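About the Collard Reading Room

The Collard Reading Room is a lending library for science fiction magazines and paperbacks in Lerville. We are on the ground floor of the Codomia building, next to the bicycle shop. Anyone may come in and read. Borrowing requires a card, and cards are free to people who live or study in Lerville.

What we hold

The collection has 3,597 items. Of these, 2,418 are magazines and the rest are paperback novels and story collections. Most of the magazines are in English or Chinese, with smaller runs in French, Japanese and Polish. We do not collect comics, film magazines or hardcovers, and we pass those on when they come in with a donation.

The Chinese shelves began with the Xue gift, a set of 947 magazines that came to us in December in apple boxes. They were kept in good order by the family and needed very little work apart from dusting. Readers who are learning Chinese use them a lot, and there is a dictionary on the shelf below that should stay in the room.

How we handle magazines

Every issue that comes in is laid flat on a clean white table and checked before it is shelved. We look at the spine, the corners and the page edges, and we leaf through for missing pages and old tape. Covers are wiped with a dry cloth only. We leave old stickers and price labels where they are, as pulling them off takes the ink with them.

After that the issue gets a paper slip with its shelf number. Nothing is written or stamped on the magazine itself. Thick issues are stored upright and thin ones lie flat in boxes, no more than twelve to a box.

Science Fiction World (科幻世界) is the title most often asked for from the Chinese shelves. Its issues may be borrowed two at a time for three weeks.
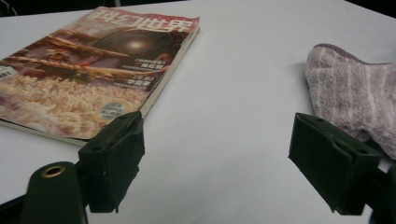

Giving us magazines

We take single issues and full runs. Please bring them dry and free of mold, and call first if you have more than two boxes. Duplicates go to the swap shelf by the door, where you can take one and leave one.

Space

Our shelves will hold 3,000 magazines. When they are full we will move the paperbacks to the back room, which already has shelving on two walls.

Page last updated 21 June 2026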